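Teaching the arm by hand this month, thread 1/6

Started January with the basket task. Blocks and a ball, one basket, white tablecloth.

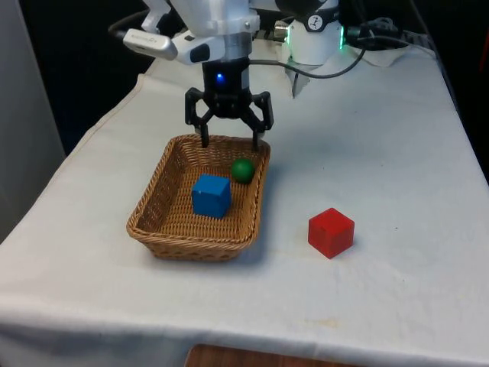 Gripper open over the back rim of the basket. Blue cube and green ball inside, red cube out on the cloth.

2/6
Two ways to show it a task. Grab the arm and move it yourself, or drive it with the remote. I did 50 demos each way.

3/6
By hand is faster to learn. Yvette Desjardins had it on her second try. The trouble is you lean on the arm without noticing, and the lean ends up in the recording.

4/6
Remote is slower and the paths come out cleaner. My first 20 were junk -- too many pauses while I judged the depth. Tossed them and did 20 more.

5/6
The ball is harder than the cubes. Close on it off center and it rolls to the nearest wall of the basket. I now come straight down and wait a beat before closing.

6/6
Next is a set of 200, remote only, with Dwight Poirier splitting the shifts. We're mixing the start positions more this time. Will post the numbers when the training run is done.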